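Hall floor and garden: where we have got to

The work at Clirnlow Hall has reached the point where members can use most of the ground floor again. The side entrance is still closed, so please come in through the front and sign the book on the table. The tea room opens at its usual time on weekdays and an hour later on Saturdays.

The appeal for the floor fund now stands at £1,554. That includes £258 from the December supper and a single gift from a former member who has moved to Ramach. We need a bit more to pay for sealing, and the tin will stay by the hatch until we have it.

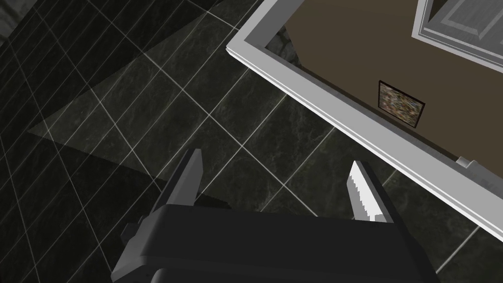 Dark marble tiles with a rectangular piece, white at the rim and brown inside.

Sealing will be done one room at a time. Each room has to be left overnight and no furniture should be dragged across it for a week afterwards. Chairs must be lifted. If you run a class and need the big room cleared, ask Yhon Betancur for the key to the store and put everything back on the racks when you finish, with the tables at the bottom. The last two groups left them on top and they are heavy to get down.

Please don't mop with bleach or anything with lemon in it. Plain warm water is enough for everyday marks. For tea and coffee, wipe it up straight away and tell whoever is on the desk.

Outside, the Bright border has been cut back and the sweet peas are ready to go in. We were short of supports last year and half the plants ended up on the path.

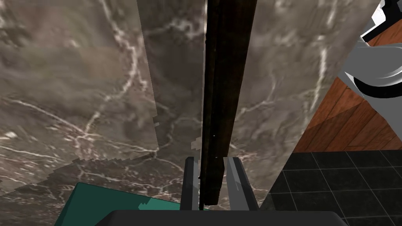

Hazel is best if you have any to spare, cut to about head height – leave the twiggy bits on, as the peas climb them better than bare canes. Bring them to the back gate and stack them against the wall by the water butt. We have 32 plants to put out, plus the runner beans from the Sivcombe allotments, who have once again grown more than they can use.

Planting is on Tue 11 April, from ten until we finish. Bring gloves and a trowel. There will be soup at one. If it rains hard we will pot on the tomatoes in the shed and try again later in the week.

Two other small things. The library shelf is full, so no more hardbacks for now please. And the blue casserole dish left in the kitchen after the supper has not been claimed – it is in the cupboard over the fridge, with 5 odd lids that may or may not belong to it.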